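Tema: Jornada de puertas abiertas en Mivach, ¿quién fue?

rtapia
4 de agosto de 2019
Abro hilo para los que estuvimos en las puertas abiertas de Mivach, en el polígono de Pluvesmont. Me interesa sobre todo lo que os pareció la demostración de recogida de residuos con dos brazos, porque en mi grupo hubo opiniones para todos los gustos. Yo entré en el segundo turno. Éramos unos 27 y la sala es pequeña, así que los de atrás vieron poco.

estela_carrasco
Fui por la mañana. La charla inicial se hizo larga, con mucha diapositiva sobre la empresa y poca sobre el control. La parte práctica me compensó el viaje. Nos dijeron que el ejercicio es despejar una mesa: reconocer cada residuo, elegir con qué brazo se coge y llevarlo a su sitio. Pregunté por los tiempos y no quisieron dar cifras.

Ganwood
Yo no pude ir. ¿Era teleoperado o iba solo? En el programa no lo ponía.

rtapia
En mi turno dijeron que una parte de las pruebas las guía una persona y otra parte no, y que ese día íbamos a ver de las dos. No avisaban de cuándo cambiaban, y eso me pareció mal. Si enseñas algo al público, lo dices.

estela_carrasco
En el mío sí lo avisaron, y más de una vez. Dependería de quién presentaba.

b_pap
Coincido con Renato en lo de avisar. En lo demás no tanto. La mesa estaba preparada con objetos bastante agradecidos. Me habría gustado ver restos de comida, cartón mojado, cosas que se pegan a la pinza. Con eso se trabaja en una planta.

rtapia
Agradecidos según para quién. El plástico transparente da guerra a cualquier cámara, y un pañuelo arrugado no tiene dos veces la misma forma. Pongo dos fotos, con la botella, el pañuelo y el envoltorio en la mesa; en la segunda está además el vaso rojo, ya en la pinza.

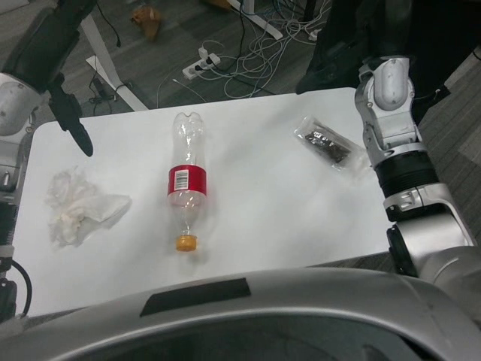
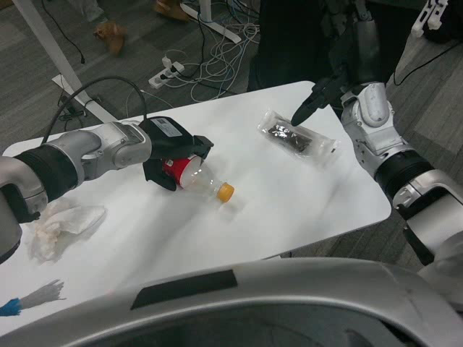 Vesna Karagiannis
Lo del material transparente os lo confirmo. En mi trabajo probamos hace tiempo una célula de clasificación con una sola cámara cenital y el PET vacío era lo que más fallos daba, muy por delante de las latas. Acabamos cambiando la iluminación entera antes de tocar el programa. ¿Comentaron algo de la luz?

rtapia
Nada. Luz de oficina normal, que yo viera. Tampoco pregunté.

b_pap
Sigo pensando que una mesa con 3 o 4 cosas separadas entre sí no demuestra gran cosa. En una cinta llega todo amontonado.

estela_carrasco
Es que no lo venden para cinta, Barnabás. Lo dijeron en la charla: oficinas, comedores, salas de espera. Comparar eso con una planta de clasificación no tiene mucho sentido.

b_pap
Puede ser, llegué con la charla empezada. Aun así, en un comedor también hay vasos con líquido dentro. Pregunté por eso y la respuesta fue que está previsto para más adelante.

Ganwood
¿Y el precio?

estela_carrasco
Sin precio. Hablaron de colocar 5 equipos en pruebas con clientes, sin nombres.

Vesna Karagiannis
¿Sabéis si cambian las pinzas según el objeto o usan siempre las mismas?

rtapia
Lo preguntó uno de mi turno. Respondieron que depende de la prueba y pasaron a otra cosa. Si alguien tiene contacto con ellos, yo también querría saberlo.

a_filali
Estuve en el último turno. Fueron con prisa y se saltaron la ronda de preguntas, pero al salir hablé con una de las técnicas. Me contó que en diciembre repiten la jornada, con grupos más pequeños y con inscripción previa. Le dejé mi correo para que me avise.

b_pap
Si hay inscripción me apunto, y esta vez llego a la charla.

Ganwood
Abdelkrim, cuando te escriban pon aquí el enlace, por favor.

a_filali
Lo pongo en cuanto lo tenga.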